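Section 2: Folding T-shirts on the Grurnier table

Read this section once the table is levelled and the feet are locked. It covers adult T-shirts in cotton or cotton blends. For collared shirts and trousers, go to Section 3.

Before you start

1. Wipe the tabletop with a damp cloth and dry it. Lint shows up quickly on a white surface and transfers to dark clothing.

2. Clear a working area of at least 133 cm along the long side. Keep folded stacks off this area.

3. Check that the garments are fully dry, especially at the collar and underarm seams.

4. Sort by colour. Dark grey and black shirts are easier to lay out on the white top, as the hem and sleeves stand out clearly. White shirts are easier with the Tiongson mat (sold separately) underneath.

5. Set the task light so that it doesn't wash out pale fabric. If you can't make out the creases on a white shirt, turn the light down one step.
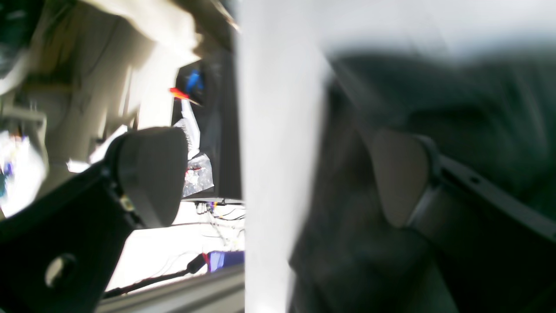 Laying out and folding

1. Place the shirt with the neckline toward your left hand and the bottom hem toward your right. Left-handed users may reverse this throughout.

2. Smooth from the middle outward with flat hands. Small wrinkles in the body of the shirt are fine. Deep creases at the shoulder aren't, and will throw off the width of the finished fold.

3. Fold the far side of the body in toward you as one long strip, keeping its edge parallel to the long side of the table. Leave the near sleeve out for now. A sleeve that hangs down as a square flap does no harm at this stage, but it must lie flat before the next fold is made.
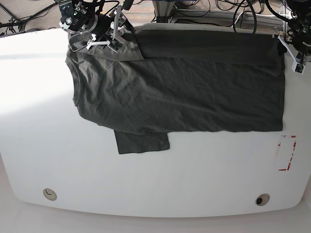
If the fabric is gathered at the shoulder, press it down with one hand and draw the hem away with the other until the neckline lies in a smooth curve. Don't pull on the ribbing. It stretches and doesn't always recover.

4. Turn the near sleeve in over the body, then bring the near side across to meet the strip.

5. Fold the hem up to the neckline, and fold in half once more.

NOTE: Shirts heavier than 300 g should be folded in half once only. A second fold makes a thick bundle that tips over in the stack.

When a shirt bunches up

A shirt taken straight from a full load often lands with the middle rolled over itself and one part twisted like a rope. Smoothing it from above only presses the twist in. Find a straight piece of hem first and work back from there.

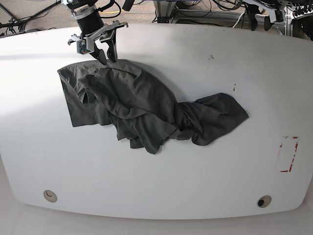

Untwisting

1. Take hold of the hem and let the rest of the fabric stay slack.

2. Raise it clear of the tabletop so the weight of the cloth can open the folds. Lift slowly. Thin jersey will tear at an old seam if it is jerked.

CAUTION: Do not shake garments over the table while the task light is raised. A sleeve can catch the arm of the lamp.

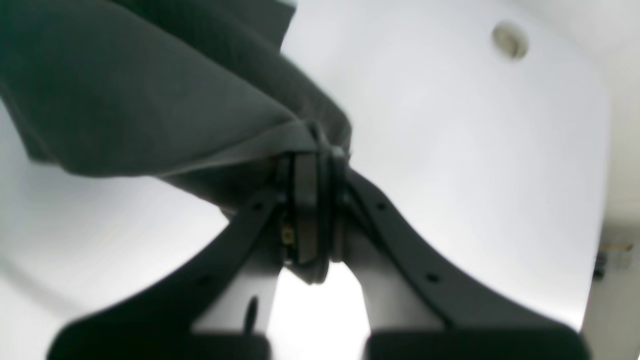
3. Lower the shirt hem first, moving away from you as you go, and return to step 1 of "Laying out and folding".

Stacking

Stack no more than 20 shirts in a Finau tray. Place the folded edge facing out and alternate direction every few shirts if the pile leans.

Store trays away from direct sun. Replacement trays and mats can be ordered from Skudow using the part numbers inside the back cover.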